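Home Opinion Letters Archive Subscribe Contact

Put the Break Back on the Clock

6 Oct 2022

The town of Zudodville employs 900 people, if you count the schools and the bus garage. Since October they have worked under a new rule about breaks. The old rule gave everyone a paid break in the morning, at a set time, away from the desk or the counter. The new rule says staff may take refreshment "as duties allow." The town calls this flexibility. I call it the end of the break, and I think it should be reversed before people forget what they had.

I worked in the records office for most of my adult life. At ten we stopped. The window closed, a card went up with the time we would be back, and we sat in the side room and drank something hot. The public grumbled a little and then learned the hours, the same way they learned the hours of the bank. Nothing was lost that I could ever find.

A break that depends on duties allowing it has to be asked for, and asking has a cost. The clerk who stands up first looks like the one who cares least. New hires watch the older ones and copy them. Within a few weeks everybody is drinking from a lidded cup at the keyboard, and the supervisor can say truthfully that no one was ever refused. 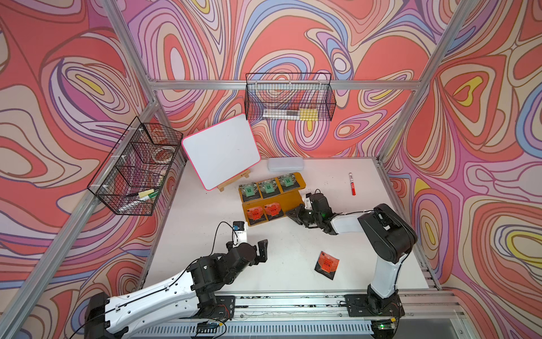
Blandine Caron wrote after my last column that I was being sentimental. Her staff at the Pitach branch library like choosing their own time, she said, and two of them use it to make phone calls they could never make at ten. I take the point about the phone calls. A parent with a sick child should not have to wait for a bell. But the old rule never prevented that. People stepped out when they had to, and they still got their break afterward.

The town's own figures are thin. A survey went out in the spring, and 70 people answered it. Of those, a majority said they would welcome "more choice in scheduling." I would have ticked that box myself. It is a pleasant phrase and it does not mention giving anything up. The form had no question about whether people wanted to lose the fixed time, and no space to write a comment.
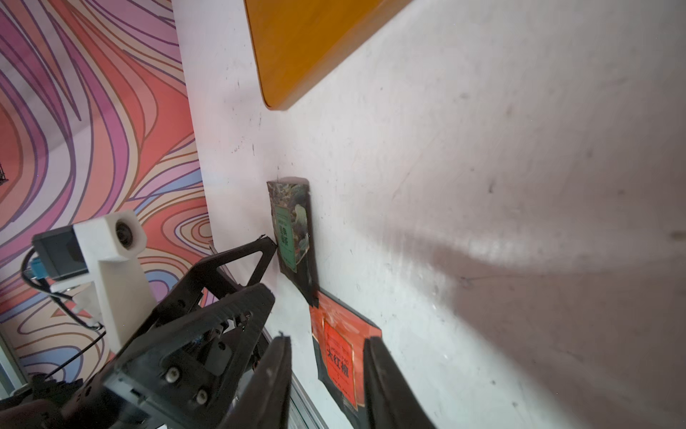
There is also the matter of who gets the choice. A planner with an office door can arrange the morning to suit. A person on the front counter cannot, and neither can a bus mechanic with a vehicle on the lift or an aide with a room full of six-year-olds. For them, duties never quite allow. A fixed break was the one part of the day that treated the planner and the aide alike.

Flimholm tried the same change and went back. The council there did not make a speech about it. They put the morning break into the contract again, in one line, and added a second line letting people trade times with a coworker if both agreed. The payroll cost was entered as $3,554 for the year, most of it cover for the counters. Towns spend more than that on signs.
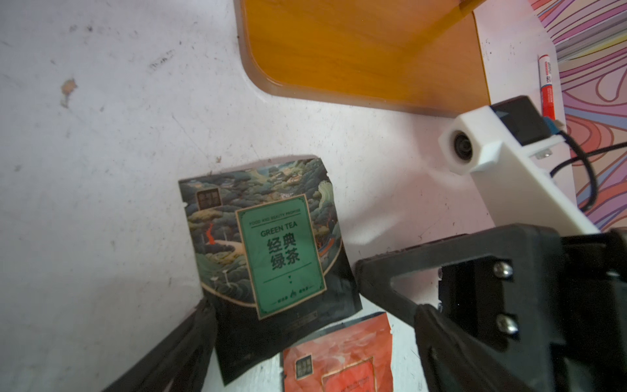 Fifteen minutes is a short time, and I have heard it said that no grown person needs it scheduled. Maybe so. People also do not need lunch scheduled, yet we do it, and we would think poorly of an employer who left lunch to chance. The drink itself hardly matters. It can be vending machine coffee or a single foil packet of green tea with mountains and pine trees printed on the front. Either one needs hot water and a few minutes with nothing else going on, and those few minutes are what the new rule took.

Yannick Gaillard, who moved the change through the personnel board, has said he will look at it again if 40 employees sign a request. The form is at the front desk in the town hall annex. It asks for a name, a department and a signature, and it can be filled out on a break, for anyone who still gets one.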